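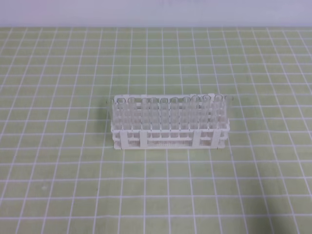
A white plastic tube rack on the green cutting mat.

The humble rack, and why we would like yours

Those of you who have been coming to the Skasholm seed and garden group for a long while will know that February is when we all start getting itchy fingers. It is too cold to dig and too early to sow much of anything, and so we sort. Out come the envelopes, the jam jars and the tea tins, and out come the little tubes, which some of you love and some of you (I name no names, Vicente!) have been complaining about ever since we began using them.

I was on the complaining side myself for a good while. A tube is a lovely thing for small seed. You can see what you have, the cap keeps the damp out, and a pinch of poppy or foxglove doesn't vanish into the corner of a paper packet the way it always used to. But a tube will not stand up by itself. It rolls. Last winter I had lobelia and snapdragon side by side on the kitchen counter, the cat came through, and I spent the better part of an evening on my knees with a flashlight and a damp paintbrush. I never did get them apart, and the border by my back steps was a bit of a surprise to everybody that summer.

So this year Oriana Cisternas talked me into trying a proper test tube rack, the long, low plastic kind that schools use, and I have to say I am converted. It takes up hardly any room, it wipes clean with a soapy cloth, and when you are called away to the phone you can leave the whole job as it is and come back to it after supper. Oriana fills hers from left to right in the order things will be sown, so that the onions and leeks come first and the late beets are waiting down at the far end. I have tried to be as orderly as that and have not quite managed it, but even my muddle is a good deal easier to live with standing up.

A light-colored cutting mat underneath is worth having too, if there is one in your sewing things. Small dark seed shows up nicely against it, and the printed squares are handy when you are sharing out a batch and want the little heaps to come out fair. Put a sheet of paper down first for anything really fine, then fold it and pour.

A few of you asked about labels after the last newsletter. Please write on the tube and not on the cap! Caps get swapped, and it happens to all of us. Pencil on a strip of masking tape has lasted best for me. Put the name, the month you gathered it and your initials, and if you aren't sure of the variety just say so. We still have a tin in the cupboard marked "Beans, good, 1972" and we would all dearly love to know more about those beans.

Now for the asking part. We have 2 racks in the cupboard and we could do with 6 more before the spring swap at the Ivodstead hall, so that each table can have its own. If you have one sitting in a garage or left over from a child's science kit, we would be very glad of it, and it doesn't matter a bit if it is scuffed or yellowed. Vicente Garrido is collecting them and will be at the side door from 6 in the evening on sorting nights, or you can leave one on his porch, well back from the rain. Please put your name on the bottom if you would like it returned.

Spare tubes are welcome too, as long as they have been washed and dried all the way through. Leave the caps off for a couple of days before you bring them along.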